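June 21, 2018

**Grelham bag swap moves indoors, doors at 2**

Quick one before the weekend. The Grelham bag swap is on again, and this time it has a roof over it. Last one was back in January, in the Awan parking lot, and anybody who stood out there will remember the wind. New spot is the old Gikitel office on the Riltholm side of town. Park in back.

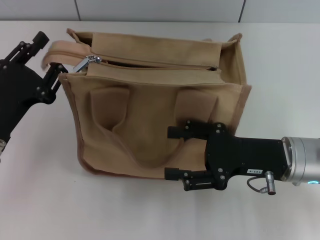 Bring any bag you don't use anymore. Totes, backpacks, gym bags, purses, lunch bags if they're clean. Sign-in is by the front door, and Tomoyo Kobori will be running the repair table again. Zippers first, she says, they're what people give up on. A canvas tote like the tan one with brown piping and a metal zipper pull is just the kind of thing she wants to see come in. Straps and torn linings after that, if theres time. No leather repairs, no suitcases with wheels. Empty your pockets before you hand anything over, last time we ended up with 69 pens and a set of house keys (still have the keys).
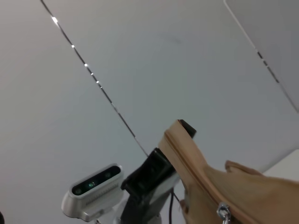 Entry is free. Repairs are pay what you can, with the money going to school bags for the fall. Goal is $3000, and Anas Zoubi says they're $300 short of it. "We could get there in one afternoon," he told us. "Depends on the weather, and on the ball game."

Bags that don't find a new owner go to the thrift store on Monday. No holds, no early pickup. If you want yours back after a repair, put your name and phone number on the tag, in printing please, the handwritting last time was rough.

Questions to Anas at the front desk. He can also use two more people to help fold tables at the end.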